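4.2 Hand comparison at the conveyor

Two humanoid hands, the Dahlgren and the Luvton, were compared on the Dutgate arm pair. Each hand completed 40 sorting runs under the same controller – only the finger gains were retuned. Parts were picked from the green belt and released into blue bins beneath the near rail (Figure 3).
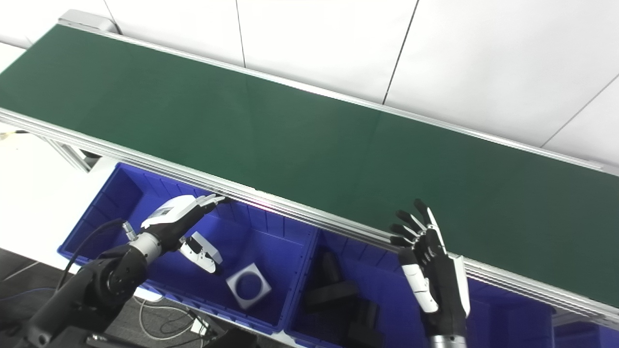 Figure 3. Work cell from the head camera, with both hands near the rail and parts in the bins.

4.3 Controller settings

Grip force limits were fixed in January and left unchanged for all trials. Runs stopped by the operator were logged as failures.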